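Frequently asked questions

Hi, I'm Orla Egan, and I run the Drindora mending list from my kitchen table. I get the same handful of emails every week, so I put my answers in one place. Last updated May 30, 2023.

What is the mending list?

It's a newsletter about fixing clothes at home. Socks, coat linings, jeans that gave up at the knee, all of it. It goes out twice a month, except January, when I sleep.

How many people get it?

The last time I looked, 3000. I started with my cousins and a woman I met on a train, so I'm still a bit stunned!

Do I need a sewing machine?

Nope. I did everything by hand for years, and most of what I write about still needs a needle, thread and a decent lamp. If you already own a machine, great, use it for the long seams.

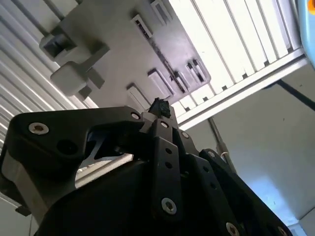 What thread should I buy first?

Plain polyester in black, white, navy and a middling gray. The gray vanishes into more fabrics than you'd think. I get mine from Sadowski, mostly out of habit (their spools fit my tin).

Can I send you my clothes to fix?

I used to say yes, and then I had a hallway full of other people's trousers. These days I pass repair jobs to Kobina Essien, who has much more patience with zippers than I do. Write to me and I'll forward your note.

Where are the old issues?

In the archive, 165 of them so far. The early ones are short and a little cranky — sorry about issue four. If you only read one, make it the long piece on darning elbows.

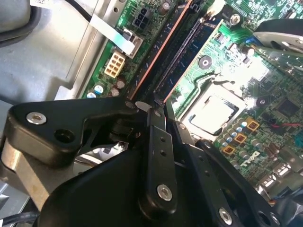 My darn came out lumpy. What did I do wrong?

You probably pulled too tight. Leave a tiny loop at the end of each row and let the yarn relax before you weave back across. Thick yarn on a thin sock will also give you a lump, and you'll feel it in your shoe all day.

Can I reprint a pattern for my class?

Sure, as long as my name stays on it and you aren't selling the copies.

How do I unsubscribe?

There's a link at the bottom of every issue. I don't get a notice when you use it, so no hard feelings.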